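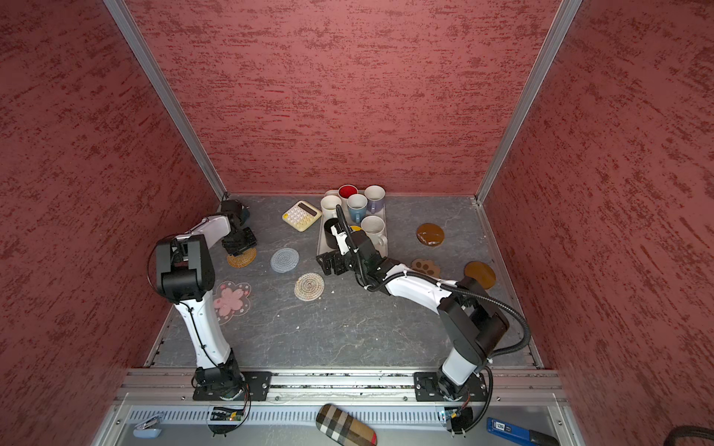 February, after supper. The plan, as of this morning, is that every mug lives on a tray. I give it until the end of the month. I have lived through the hooks and the Jelix rack, which was supposed to hold 13 and started leaning at 6, so forgive me if I don't clap.

The tray is white and so are most of the mugs, which makes the blue one look like it wandered in from some other kitchen. The pale lavender one is nice, I'll admit that. I'd still drink out of the big white one every time – the rest are gone in four gulps.

And then the coasters. Tillik wants 29 dollars for a set of woven rattan ones. I looked at the page twice. Coffee gets into the weave and stays there, whatever they say about wiping. One round one by itself is plenty, and I doubt I'll remember to use it.

Dark red walls again on the Grelari paint card. No. Not with gray underneath.

Must descale the kettle tomorrow.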